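**Household packaging waste** is the wrapping, bottles, cartons and bags left over once food and other goods have been used in the home. The term covers items cleared from tables, beds and counters after snacks and meals, and it is usually kept apart from food scraps and garden waste.

## Composition

Most packaging waste in the home is light and takes up more room than its weight suggests. Snack wrappers, thin plastic bags, clear cups and drink cartons are common. Small pieces of foil are often missed when a surface is cleared, particularly on patterned or textured covers such as lace, where they catch at the edges of a frill.

A survey of 67 households in the Rustad district found that almost 15 percent of packaging by weight was thrown out away from the kitchen, mainly in bedrooms and living rooms.
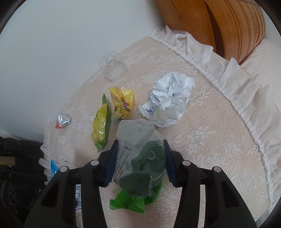 Oda Vik disagreed with the survey's use of weight, writing that wrappers should be measured by volume, as a full bag of them "weighs next to nothing and still fills the bin."

## Clearing and sorting

Clearing generally starts with the largest pieces. An open plastic bag can serve as a container for the smaller ones. Crumpled film is pressed flat or pushed into another wrapper, and rigid cups are stacked if there are several. Cloth covers are shaken out afterward, then checked for crumbs. A ruffled border needs a separate pass by hand.

Local rules differ on what goes together. In Storusura, soft film and rigid plastic share one bag, while Rustad collects them separately and picks up film every 2 weeks. Foil-lined snack bags are refused in both places and go with general trash.

## Drink cartons

Small milk cartons are sorted apart from plain cardboard in many areas, because the board is bonded to plastic and, in shelf-stable types, a thin layer of aluminum. They are emptied, rinsed and flattened before collection. A common single-serving size is 250 ml.
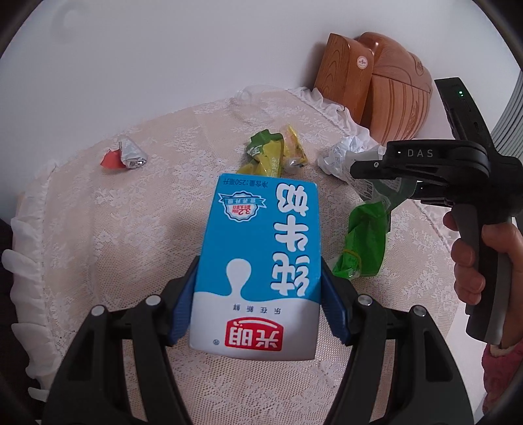 *Milk carton marked 纯牛奶 ("pure milk"), net volume 250 ml, shown upside down above a lace tablecloth.*

Rinsing matters most in warm weather, as milk left in the folds sours quickly. Danai Sfakianakis recommends opening the corner flaps first so that the carton drains completely.

## See also

- Beverage carton
- Plastic film
- Waste sorting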